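Local > Business > Fusenberg

We use cookies to remember your reading preferences. Accept | Manage settings

Temano settles its parts room into Meredith Street, one bin at a time

By Nerys Mostyn

Shares 10 | Comments 3

FUSENBERG. Anyone who has ever moved house and then spent the whole summer looking for the can opener will have some sympathy for Temano, the small parts supplier that packed up its old premises behind the Hitov bakery in June and has been unpacking ever since in a bright, carpeted room on Meredith Street.

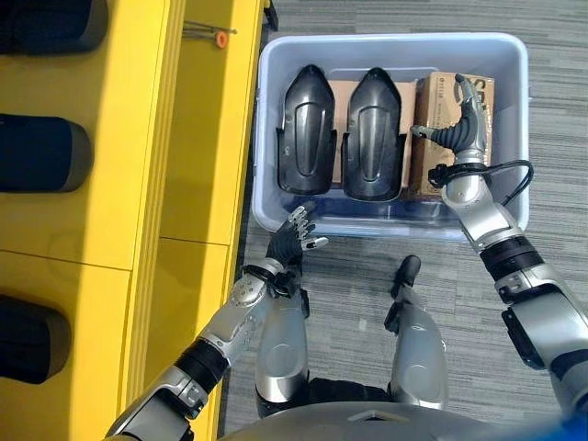
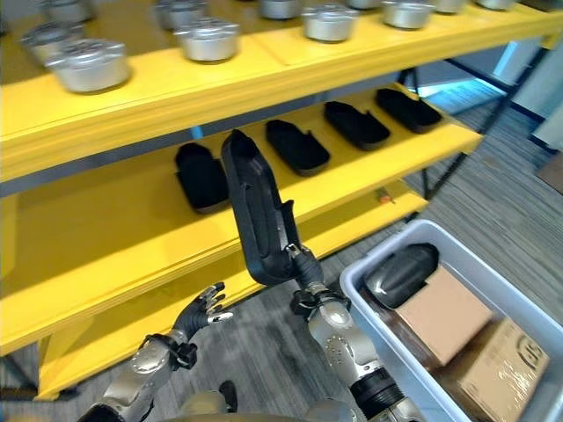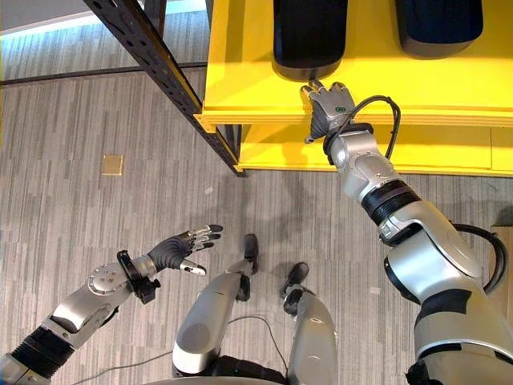
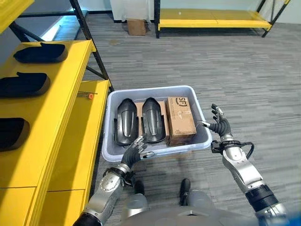
Yellow shelving in Temano's new parts room on Meredith Street.

The company had been in its old rooms for five years, long enough for things to find their own corners and stay there. Lenka Bartoš, who runs the stock side, remembers the place fondly but doesn't pretend it was easy to work in. The shelves were three different heights, she told me over a very good cup of coffee, and the lowest one was so close to the floor that you had to kneel to see what was on it. People got into the habit of putting things wherever there happened to be a space, and then of asking Lenka where they had gone.

So when the lease came up she made herself a promise that nothing would go back onto a shelf in the new room until somebody had decided where it lived. Parts travel over in plastic bins with a sheet of cardboard in the bottom, and they come out again a few at a time. The black molded pieces, which are longer than they are wide and don't like being heaped, lie next to one another in rows. The metal canisters have a shelf to themselves, where the lids can be seen and got at easily. Cardboard boxes stay in their bins until they have been opened and checked against the list.

It's slow, of course. Neville Pickering, who has packed orders for Temano since the beginning and who admits he was the one person who liked the old arrangement, thought the whole business would be finished in a weekend. It has now gone on for rather more weekends than that, and he has become one of the keenest on doing it properly. He used to spend up to ten minutes hunting for a single piece on a busy morning, he says, and much of that was moving other pieces out of the way to look behind them.

"I was wrong about the color too," he said. "I said yellow would give us all a headache. But you can see a black part on a yellow shelf from the doorway, and at my age I'll take that, thank you very much!"

The yellow was Lenka's choice. There was a cheaper set in gray and she was very nearly talked into it, but gray shelves on a gray carpet seemed to her a dismal thing to look at every day, and she held out. The carpet, which came with the room, was going to be taken up and then wasn't, mostly thanks to everybody finding out how much quieter it was than the concrete they were used to. Small things that fall on it don't bounce away under the shelving, either.

The neighbors seem pleased to have the company on the street. Evdokia Konstantinidis has the sewing supply store next door and had been looking at an empty window for longer than she cared to, so she brought over a plate of walnut cookies on the first morning and came home with a tour of the shelves. She has since gone back to her own stockroom with fresh eyes and has started sorting her zippers by length, a job she had been putting off for three winters. She asked me to say that the zippers are going well.

There is still a fair amount left to do. Labels for the shelf edges have been ordered in large print, at Neville's request, and the written list of what goes where is on its second version (the first was in Lenka's handwriting, and there were complaints). Eluned Pumphrey, who owns the business and has mostly been keeping the phones going while all this happens around her, would like to have the last of the bins emptied before the busy season, though she has stopped naming a date out loud.

Orders are going out as usual in the meantime. Customers who prefer to pick up in person should use the Meredith Street door and ring the bell, and leave the old entrance alone, as the bakery has taken over that side and is getting a little tired of being asked for parts. Pickups are from 10 in the morning until 3 in the afternoon, and parking is at the back, through the gate beside the sewing store.

Get Fusenberg news in your inbox every morning. Sign up for our free newsletter.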